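February
By Houda El Sherbiny

Section 4. Comparing Two Grippers on the Drawer Station

By the time you reach this section you should have the Karo arm bolted down, homed, and talking happily to the controller, and you should have both grippers out of their boxes: the Sivosach parallel gripper that ships with the kit, and the Fletholm wide-jaw gripper if you ordered it. If the arm still drifts when you release the brake, please go back to Section 3 and finish that first. I know it's tempting to skip ahead to the fun part (I have done it myself, more than once), but a drifting arm will make both grippers look bad and you won't learn a thing about either one.

We use drawers for the comparison because a drawer pull asks a lot of a gripper in a small space. It has to come in straight, close on a bar without shoving it sideways, hold on while the drawer moves, and then let go cleanly. A foam block on a table is much more forgiving, and you can try that too if you like, but do the drawers first.

4.1 Before you start

You will need the arm, both grippers, the Núñez wrist adapter, the hex key from the accessories bag, and a drawer cabinet with bar handles. Any ordinary cabinet will do as long as it doesn't roll. If yours is on casters, lock them, and if they don't lock, wedge something firm under the front. Take anything heavy out of the drawers for the first round. You can put weight back in later, once you know what the gripper does with a light pull.

Leave yourself plenty of floor on the side the arm swings toward. People tend to measure the reach of the arm and forget that the gripper and its cable stick out past it.

CAUTION: Keep hands, hair and sleeves out of the swing area whenever the controller light is green. The arm moves a good deal faster during the approach than it does during the pull, and the first fast swing catches nearly everyone by surprise.

4.2 Mounting the first gripper

1. Power down the controller and wait for the light to go out completely.

2. Fit the Núñez adapter to the wrist with the notch facing up. It will go on upside down if you push hard enough, so please look before you push.

3. Seat the Sivosach gripper and tighten the screws a little at a time, going across from one to the next the way you would with a car wheel.

4. Plug in the gripper cable and leave a loop of slack big enough for the wrist to turn all the way in both directions. Turn it by hand, slowly, and watch the loop as you go.

5. Power up, open the Tools page, and choose profile 15. The Fletholm gripper has its own profile, which we will get to in 4.4.

NOTE: The slack in step 4 is worth a second look. Too little and the cable tugs at the connector when the wrist turns. Too much and you have a loop that wanders out in front and goes looking for a handle to hang itself on. When you run the approach for the first time, watch the cable more than you watch the fingers.

4.3 Running the approach

1. Set the speed slider to its lowest mark.

2. Load the test routine named 191. It contains the approach only, with no grasp, so the fingers will stay open the whole time.

3. Teach the handle position for the lowest drawer first, then work your way up. Low handles are the awkward ones, and if the arm can reach them without folding in on itself, the rest usually go smoothly.

4. Press Run and keep your other hand on the stop button.

5. If the cable stays clear of every handle, raise the speed one mark and run it again. Keep going until you reach the normal working speed.
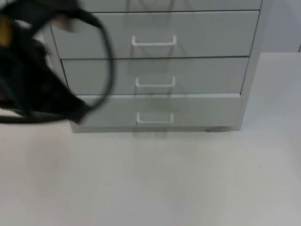 Fast swing past the drawer fronts. The black loop arches out to the right of the gripper, clear of the three white handles.

At working speed your eyes will have trouble following the fingers, and the camera will too, so don't try to judge finger alignment from a picture captured during the swing. Wait until the arm has settled in front of the handle and look then. What a picture from the fast part of the move can give you is a fair idea of how far the loop reaches out at that moment, which is a handy thing to compare between the two grippers. Save a few from each and give them names you'll still understand next week.

If the loop comes too close to a handle for comfort, stop the arm, power down, and take up a little slack at the second cable clip. Then go back to step 1 and the lowest speed. Yes, all the way back! It takes a few minutes, and it's a lot nicer than replacing a connector.

4.4 Swapping and running the second gripper

1. Return the arm to its home position and power down.

2. Remove the first gripper but leave the adapter in place. If you take the adapter off as well, you will have to teach every handle position over again.

3. Mount the Fletholm gripper following the steps in 4.2, with one change: route the cable through the upper clip only. The wide jaws need more room on the lower side.

4. Choose profile 732 on the Tools page.

5. Repeat everything in 4.3, starting from the lowest speed.

CAUTION: Don't run the Fletholm gripper on the Sivosach profile, even for a quick look. The controller will believe the jaws are narrower than they are, and it will drive them right into the drawer front.

4.5 Writing down what you find

Make yourself a page with one column for each gripper. For every drawer, note the highest speed at which the cable stayed clear, whether the arm settled straight or needed a nudge, and anything you heard that you didn't like. A click at the wrist generally means a screw in the adapter wants another quarter turn. A scrape deserves a full stop and a proper look at the drawer front and the fingertips before you carry on.

Try to do both grippers in the same sitting. I once did the first in the morning and the second on a Sunday evening, after somebody had shifted the cabinet to sweep behind it, and I spent a long while blaming the gripper for a cabinet that had moved. A strip of tape on the floor along the base will save you that particular headache.

When both columns are filled in, leave whichever gripper you prefer on the arm and go on to Section 5, where you'll close the fingers on a handle for the first time.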